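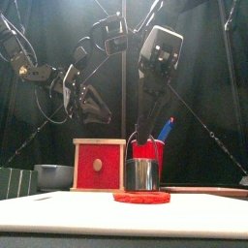
On Reading Ruth Out Loud, Badly

13 Jul 2020

I want to make a case for something our study group has been arguing over since spring, and I'll say right up front that I'm on one side of it and have been pretty stubborn. I think we should read whole books of the Bible out loud, start to finish, in one sitting, before anyone opens a commentary. All of it, names and genealogies and everything, with whatever mangled pronunciation we bring to the table.

I came to this by way of Ruth. It's short (four chapters, you can get through it before your coffee goes cold if you don't stop), and I had "studied" it more times than I can remember. I knew about gleaning. I knew about the sandal. I could give you a decent little talk on what a kinsman-redeemer was and why the closer relative backed out. What I had never done was sit there and listen to the thing from the famine at the top to David's name at the bottom.

So Margaux Pons read it to us, in English, straight through. And wow! I heard stuff I'd walked past for years. Naomi comes home and says she went away full and the Lord brought her back empty, with Ruth standing right there next to her. I'd read that line plenty of times. I'd never felt how it might land on Ruth, who has just promised to die where Naomi dies and be buried there too, and who apparently counts as empty. Then at the end the women of the town tell Naomi that her daughter-in-law is better to her than seven sons, and if you heard the first line an entire session ago, three weeks back, with a handout in between, you don't connect them. If you heard it fifteen minutes ago you can't help it.

Now, Gaëtan Delorme disagrees with me, and Gaëtan is no slouch. His view is that reading without the notes is how people end up with nonsense. He likes to bring up the threshing floor in chapter 3, where Ruth uncovers Boaz's feet, and he's right that you can't just breeze by that with no idea what a threshing floor was at harvest time, or that "feet" might be doing some double duty in Hebrew, or that it might not, depending on who you ask. He has a study Bible with notes so thick that some pages carry 2 verses of text and the rest is small print. He loves that book. I've borrowed it and I love it too.

But look at what happens to a page like that! Your eye goes down to the bottom after every half sentence. You learn a fact, you come back up, you've lost the thread, you read the half sentence again. By the time Ruth gets to the field you've learned about barley prices and Moabite law and the dating of the book, and you have no idea whether you like Boaz. I think you're supposed to have an opinion on Boaz. Mine has changed, by the way. I used to find him a bit too good. Hearing him fuss at his workers to drop extra stalks on purpose, I thought, oh, he's smitten and he's trying to be dignified about it. Gaëtan says that's me importing a romance novel. Maybe so.

There's an old objection that most of us don't read Hebrew, so what we're hearing is a translator's ear and not the author's. Fair enough, and it bugs me as well. Solène Marty does read Hebrew, slowly, and she pointed out that the word for "empty" in Naomi's complaint comes back when Boaz sends Ruth home with six measures of barley, because she shouldn't go back to her mother-in-law empty. Some English versions keep the same word in both places and some smooth it over. That's a great catch and I wouldn't have it without her. What I'd say, though, is that she brought it up after the reading, and all of us knew exactly which two moments she meant. If she'd told us before, we'd have written it down and nodded.

That's pretty much my argument about order. I'm all for notes and I own shelves of them. I just want them second. A commentary answers questions, and it's a strange way to live, collecting answers before you've got the itch.

And these books were heard long before most people could own one. Ruth is still read in synagogues at Shavuot. Nehemiah has that long scene with Ezra up on a wooden platform, reading the law from early morning until midday while everybody stands. It also says there were people helping the crowd understand, and Gaëtan pounced on that (of course he did). He got me there, a little. I went home grumpy and reread it, and I'll grant that explanation is part of the deal. But they were explaining something that was being read aloud to people who were there, on their feet, listening. By the end the people are weeping, and they have to be told to stop and go eat something. I've never seen anybody weep over a footnote.

The hard test is coming in September, when it's Ecclesiastes, and I'm honestly less sure of myself there. It doesn't have a story to carry you along. It circles, it contradicts itself, it says everything is vapor (or vanity, or breath, pick your Bible) and then tells you to enjoy your bread. Fletcher Tamihana thinks it'll be unbearable in one go, like being stuck in a car with a very smart, very tired uncle. I kind of think that's the book, though? The repetition ought to wear on you. Chop it up into weekly portions and it turns into a calendar of nice sayings, with "a time to be born" on one page and none of the gloom around it.

Fletcher has agreed to do the reading, provided he gets a glass of water and no one interrupts him to ask who Qohelet was. Gaëtan has agreed to keep his study Bible shut until the last verse. I've agreed to let him talk first when it's over, and I'm already working on what I'll say back.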